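# Andard Street 2, after one season with a high school club

Our robotics club at Nivine builds a small delivery robot every year for the Prollovari, a sidewalk navigation contest whose qualifying rounds are all run in software. For years we used a free simulator in which the world was a beige plane and the obstacles were beige boxes. The robot did very well there. It also did very well in our hallway, until somebody left a backpack in it.

So in March we bought a club license for Andard Street 2, which promises a whole downtown on your laptop. I coach the team, I pay for the pizza, and I have now spent more time in a downtown that doesn't exist than in the one where I get my hair cut. My students call it "the city." As in, "I can't, I'm in the city."

## Setting up

Installation took an evening. The download is enormous, the progress bar moves in sudden leaps followed by long periods of reflection, and the license server logged us out every time a student closed a lid. Put the software on a desktop with a real graphics card if you have one. On the school laptops it ran at the speed of a flip book held by someone tired.

Once it's up, you pick a starting spot on the map, choose a sensor package, and press Play. The default spot is a crosswalk, and I suspect they chose it to sell licenses. The paint has wear on it, the asphalt has grit, and there's even a manhole cover set between the stripes. There are newspaper boxes on the corner too, which required some explaining to a group of fifteen-year-olds.
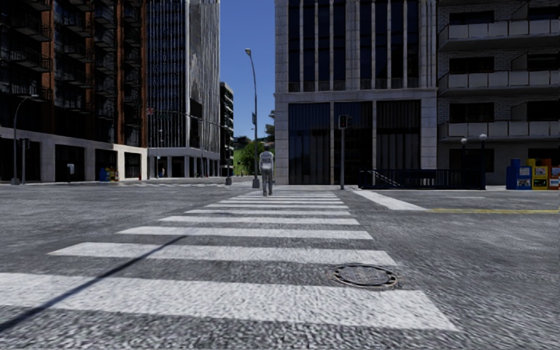

## How it looks, and whether that matters

I went in thinking the looks were a waste of money. I've come partway around.

Our lane-finding code was written by a sophomore who had only ever shown it clean white lines on clean gray floor. In the city it fell apart at once, and the thing that broke it was a straight shadow. A thin dark line across the stripes, and the code decided the crosswalk was two crosswalks having an argument. We spent two meetings on that. In the beige world we would have found it on competition day, in front of parents.

Pedestrians are a weaker spot. They stroll well enough, but they have no opinion about the robot. You can park in front of one and get no reaction beyond a polite collision. If your team wants to practice yielding, you'll be writing the good manners yourself, for both sides.

## The sidewalk maps

We did most of our training on the long downtown block. It looked like the easy one, a wide walk heading toward trees with a curb on the street side, so I told the new kids to start there. The task was simple: drive to the trees, stay off the road, leave the fire hydrant alone. I wrote it on the whiteboard in those words.

The robot loved the hydrant. I don't know how else to put it. Our obstacle code steered away from anything tall and close, and a hydrant is neither until you're on top of it. The run log from the first week has 3078 lines, and a painful share of them say CONTACT. One student proposed that we rename the project.
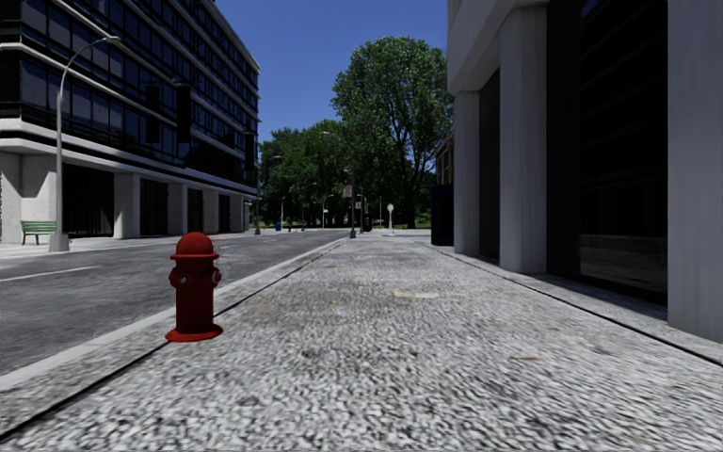 The speckled paving gave us more grief than I'd expected. Up close it's all little light and dark flecks, and our cheap stereo depth code matched the wrong fleck with great confidence, so the ground seemed to have shallow pits in it. The robot crept along like a cat on a wet deck. Stains were worse, because every brown smudge got classified as a hole. We fixed most of this by blurring the picture before doing anything clever with it, a solution the students found insulting and I found very satisfying.

You can drop the robot anywhere along the block and save that as a named start, and this is the feature I'd keep if they took away all the others. Our list includes "hydrant," "hydrant again," and "hydrant but angry." Run all of them overnight and in the morning you know whether yesterday's brilliant fix broke last week's brilliant fix. (It did.)

## Scripting

Andard talks to robot code through a bridge, and we used the one for Antwi, the block-and-Python control kit most of our team learned on. The block side works fine. The Python side works fine too, once you discover that it measures angles in radians while the blocks use degrees, a fact recorded on page 13 of the manual in a footnote. Our robot spent its first afternoon pirouetting. I have it on video and will be showing it at graduation.

The camera view is easy to save from a script, and I made every student save a frame before and after each change. Half our debugging came down to putting those side by side on the projector and squinting. Move the robot a little, and the hydrant that was obvious to the detector turns into a red blob it would rather not discuss. Freshmen are good at this game. They have no theory yet, so they just look.

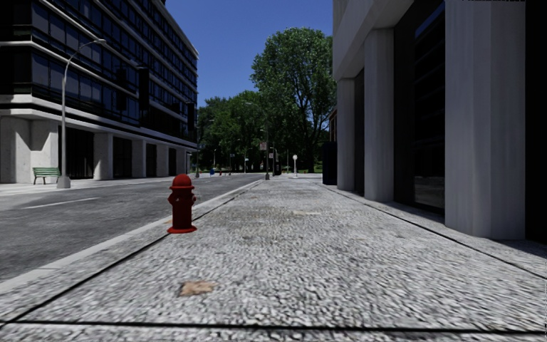

By the end of the season the detector could pick out the near hydrant reliably and mostly shrugged at anything small and red way down the street. I'm told the shrug is called a confidence threshold. We picked ours by raising the number until the yelling stopped.

## Gripes

The weather menu has a rain setting, and choosing it made the program quit on every machine we own. We therefore became experts in clear blue skies. The Prollovari judges also used clear blue skies, so we got away with it, but I paid for rain and would like some.

Traffic is off by default and hidden three menus down. We practiced for weeks next to an empty road before anyone noticed that cars were available. When we turned them on, the frame rate sank and two students cheered for the cars.

Support answered our license emails within a day, each time with the same instructions, which worked on the third try. I've had worse from my dentist.

The club license covers 14 seats. We have more kids than that, so there's a sign-up sheet taped to the door and a thriving black market in time slots, paid mainly in chips.

## Would I buy it again?

Yes, if your robot has a camera on it and your students are past the stage of making it go forward. If they aren't, the beige boxes are free and will teach them the same thing faster. Clubs working only with bump sensors or line followers should spend the money on batteries.

We placed in the middle of the pack at qualifiers, which is up from where we'd been, and we didn't touch a single hydrant. We did hit a bench. Next season's first saved start is already named after it.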